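Peltside Boatyard
Progress report on the refit of the cabin cruiser Julus
Prepared for: Friederike Ostermann, Karamanlidis Charter
Prepared by: Ovidiu Dobre, project lead
April 5, 2026

Dear Ms Ostermann,

Please find in this report the state of the works on Julus since my last letter in January. I have kept the same order as before, so that you can compare the two. The questions where we need your decision are near the end, under their own heading.

General position

The boat is still in the covered shed, on the cradle, with the bow to the door. Hull work is finished except for the antifouling. The deck is closed again after the replacement of the wet core. The cabin is the part where we are behind, and the engine is the part where we are ahead. Taking all together we have used 373 working hours. The offer foresaw 81 hours for the cabin joinery and we have already booked 79 of these, with the forward berth still to be done. I would like to say this clearly at the start, and I explain it below.

Hull

The old antifouling was scraped and sanded down to the gelcoat on both sides. Under the waterline we found small blisters, most of them on the port side behind the keel. They were opened, washed with fresh water several times, and left to dry with the heaters on. Huệ Cù took moisture readings every week and wrote them in the yard book. The readings on starboard were good early. On port they came down slowly, and we waited three weeks more than planned before we filled and faired. I believe this was the correct choice, as epoxy on a damp laminate would bring you the same problem again after two seasons.

The epoxy barrier coats are on. The rudder was taken down, the lower bearing was worn oval and has been replaced, and the rudder turns now freely by hand. The two seacocks in the heads compartment were stiff and one of them showed pink colour in the metal where we cut it. We replaced both, together with their hoses and clips. The seacock of the engine inlet was sound and stays.

Deck and windscreen

You will remember that the side deck next to the windscreen was soft under the foot. We opened it from above, took out the rotten core, and put in new closed-cell foam with glass on both sides. The non-slip pattern could not be matched exactly. Lutz Buschmann made three sample boards with different grit in the paint, and Mr Karamanlidis chose the finest one when he visited the yard. It is easier to wash, although it gives a little less grip with wet shoes.

The windscreen was leaking at the lower corners. The frame is out, cleaned and bedded again with new sealant. We did a hose test for half an hour and the inside stayed dry. The centre section which opens to the foredeck has new hinges. The old ones were not available any more, so the new hinges stand a little higher, and the cover maker must know this before he cuts the new canvas.

The bow cleats were pulled, and new backing plates were put under them. The stern cleats are original, and we propose to leave them. The anchor locker lid has a new gas strut.

Engine and stern drive

This part went better than we expected. Compression is even on all cylinders. The exhaust manifold was removed and inspected, and it can be used further. We changed the raw water impeller, the belts, all filters, the thermostat and the complete set of fuel hoses. The bellows of the stern drive were hard and cracked, and they are new now. The drive oil was clean with no water in it.

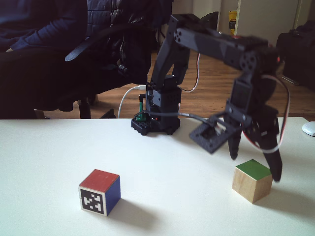 The trim pump is working, but it is noisy when lifting the drive. Ettore Donati, who does our engine work, thinks the noise comes from the mounting and he would like to hear it once more when the boat is afloat. There is no cost in your offer for a new pump and I do not ask for one at this moment.

The engine mounts were checked and two of them at the front were tightened. Final alignment will be done in the water, as usual.

Electrical system

The wiring behind the helm was in a worse condition than the survey said. Several previous owners had added things, each with their own connectors and without any labels. We took out all cable that led to nothing, and it filled two buckets. The new switch panel is fitted and every circuit has a label and its own breaker. A drawing of the system will be given to you with the boat, on paper and as a file.

Both batteries are new and they are strapped down in a proper box. The shore power inlet was moved from the cockpit floor to the side of the coaming, as you agreed by telephone. The Clando chartplotter which you supplied is mounted at the helm, but the transducer is not yet connected. The plug in the carton belongs to another type of cable. We asked the supplier for the right one and have a promise for delivery, without a date.

The navigation lights work. The stern light was weak and has a new fitting.

Cabin

When the lining of the forward berth was taken down, we found that water from the windscreen had been running behind it for a long time. The plywood under the cushions was black at the port edge and the bonded stringer below it had come loose on a length of 33 centimetres. The stringer has been glassed in again. This work was not in the offer, and it is the main reason for the hours I mentioned at the beginning.

The galley is complete. The new sink is in, the cold box has a drain again, and the locker doors close with a push latch so that they will not open in a sea. The table in the dinette was sanded and has four coats of varnish. Please note that the varnish is still soft for some weeks, and hot cups should not be put on it directly.

In the heads, the toilet was serviced and not replaced. The holding tank was pressure tested and is tight. The deck fitting for pump-out had no cap and we ordered one.

What remains to do here is the berth base, the new lining in the forepeak, the ventilation hatch above it, and the fitting of the cushions. The upholsterer has the measures already.

Delays and their reasons

The plan had the boat in the water before the end of this month. I do not think this is possible. Drying of the port side cost us three weeks, as I wrote above, and the repair in the forward cabin cost one more. In the same time we could advance with the engine, so not everything is lost. My present estimate is a launch in the second half of May, with sea trial in the days after. If the transducer cable does not come, we can launch without it and connect it afloat.

Costs

Hull and deck are within the offer. The engine is below it, mostly for the reason that the manifold did not have to be bought. The electrical part is slightly above. The cabin is above and will rise further. We will invoice the stringer repair as a separate item, with photographs and the time sheet, so that you can show it to your insurer if you wish. I cannot promise that they will accept it, because slow leaks are often excluded. The saving on the engine will be credited to you in full and will not be used to cover other items without your written consent.

Decisions we need from you

Berth base: the same plywood as before, or a slatted base with air under the cushions. The second is more expensive and takes two more days, but in a boat that is often closed for long periods I recommend it.

Antifouling colour: the paint is available in dark blue, black and red. The old colour was dark blue.

Bow rail: there is a dent in the starboard side of the rail, probably from a pontoon. It can be straightened, but the polish will be visible next to the old steel. It can also stay as it is, the strength is not affected.

Name on the transom: the old letters were removed before sanding. Please send us the lettering you want, with the home port, in the form in which it stands in the registration.

Life raft and extinguishers: these were taken off the boat by your company before she came to us. They should be back on board before the sea trial, with valid service labels.

Work planned for the coming weeks

Lutz Buschmann will continue in the forward cabin and will stay there until it is finished. Huệ Cù will mask the waterline and put the antifouling as soon as we have the colour. Ettore Donati has one day left on the steering, where the cable has a little too much play, and afterwards he is on another boat until the launch. I will do the final check of the electrical panel myself.

You are welcome to visit the yard on any working day. Please telephone before, so that I can have the ladder placed and the lamps on inside the cabin. The time sheets are with me in the office and can be seen on the same visit.

With kind regards,

Ovidiu Dobre
Peltside Boatyard

Attached: time sheets for hull, deck, engine, electrical and cabin; moisture readings, port and starboard; copy of the order for the transducer cable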